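Section 9: Setting Up Your Withdrawal Schedule

Welcome to the part of Noststead where money finally starts going the other way. If you have been saving for decades, this may feel wrong. The software can't help with the feeling, but it can help with the arithmetic.

Finish Section 3 (Adding Your Accounts) before you start. The planner will happily build a schedule out of accounts that are missing, closed or misspelled, and it will do so with great confidence.

What you need

Your most recent statement for each account
Last year's tax return
An estimate of what you spend in a month (see the note below)
Whatever paperwork you have on pensions, annuities or rental income

Note: People tend to enter the monthly spending they wish they had. Noststead has a field for this, labeled Target. Your real spending goes in the field labeled Actual. Please use both. 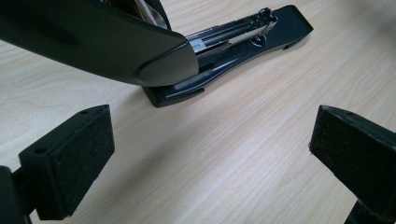
Paper statements are fine, and so are downloaded ones. The import tool reads files from most banks, including anything exported through Samo. If yours comes in as a column of question marks, delete the import and type the balances by hand. For a normal household this takes less time than arguing with the import tool.

9.1 Create the schedule

1. From the main menu, choose Plans, then New Withdrawal Schedule.

2. Give it a name. "Schedule" is already taken by the sample file. "Schedule final" is allowed, but you will be back to make "Schedule final 2" and you know it.

3. Set the start month. If you stop work in July, enter July, even if your last paycheck lands later. Paychecks have their own screen.

4. Enter your Actual monthly spending. Leave out taxes. The planner adds those itself, and entering them twice makes retirement look a good deal worse than it is.

5. Click Save Draft. Nothing is sent anywhere. Noststead doesn't move money and has no way to.

Caution: Closing the window without saving discards the draft. There is a warning message, but it looks a lot like the other warning messages, and most of us stopped reading those years ago.

9.2 Put your accounts in order

The schedule draws from one account until it reaches the floor you set, then moves to the next. Order matters, mostly for tax.

1. Open the Order tab. Your accounts appear in the sequence you added them, an order with no financial meaning whatsoever.

2. Drag each account to where you want it. Taxable accounts often go first, but your situation may differ, and a tax adviser who has seen your return is worth more than a manual that hasn't.

3. Set a floor for each account. The default is zero. If you like to keep a cushion in checking, enter it now – the planner treats a floor as a hard stop.

4. If an account has required withdrawals, check the Required box beside it. Required amounts come out first, wherever the account sits in the list.

5. Click Recalculate and wait for the green bar.

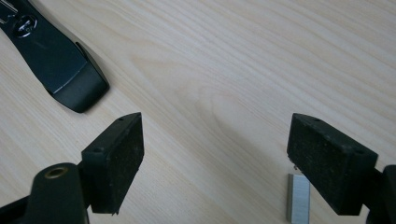 9.3 Check the result

1. Open the Summary tab and look at the first 2 years, month by month. Mistakes nearly always show up early.

2. Compare the Net column with your Actual spending. They should match. If Net is lower, an account has hit its floor and there is nothing behind it.

3. If you see Error 443, two accounts share the same name. Rename one and recalculate.

4. Switch the return assumption from Steady to Bumpy and look again. Bumpy is less pleasant and more useful.

Note: Schedules made in Hindora open in Noststead, but their floors don't carry over. Enter them again before trusting any figure on the page.

9.4 Share or print

To give your spouse or adviser a copy, choose File, then Export Summary. The Shehu report format fits on a single sheet and leaves out account numbers. The full report leaves out nothing, and your printer will have opinions. Drafts can't be exported, so click Finalize first. You can still edit a finalized schedule by choosing Reopen from the same menu.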